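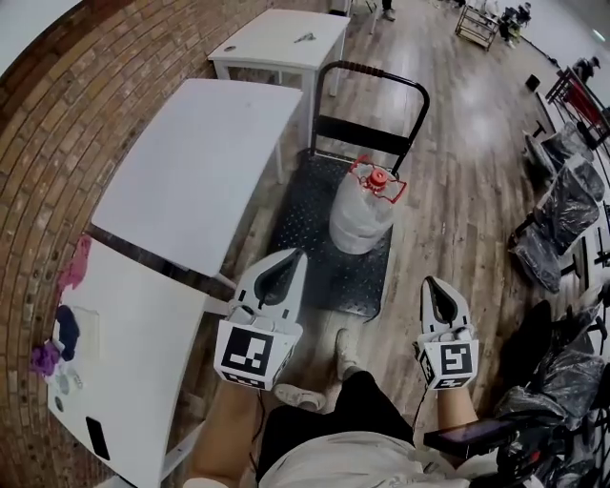

Vendula Danko wrote in to say that the historical chart on her Vurgate account was showing the October 1929 drop in the wrong week, and that her totals for the whole decade looked off as a result. She added, very kindly, that she had already tried signing out and back in, and that she was in no great hurry but would love to have it sorted before her February class.

Opened 10 December 2018. Status: waiting on customer.

Thank you so much for the careful note, Vendula, and for sending the export along with it, which saved us a good deal of guessing! I loaded your file here and saw the same thing you did. The Bekness price series comes to us as weekly closes, and your chart was set to daily, so the program was filling in the missing days by itself and sliding everything forward by 3 trading days. Your purchase dates are fine, and so are the dividends.

I first tried rebuilding the index (no change), then switched the source to the Zeman daily series, and after that the drop landed where it belongs. Of the 90 rows in your export, 6 still show a blank closing price. I checked those against the trading calendar and they are all market holidays, so please leave them alone.

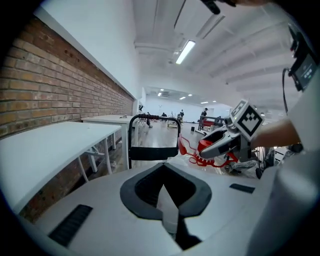
Will switching the source erase my saved notes? Your notes are stored with the portfolio, so they stay put whichever price series you choose.

To make the change on your end, open Settings, then Price Data, pick Zeman Daily and press Reload. It takes about 75 seconds on a slow connection, so do give it a little time before clicking anything else. If the Ketitz comparison line disappears afterward, tick its box again under Overlays. I'll keep the ticket open until I hear from you.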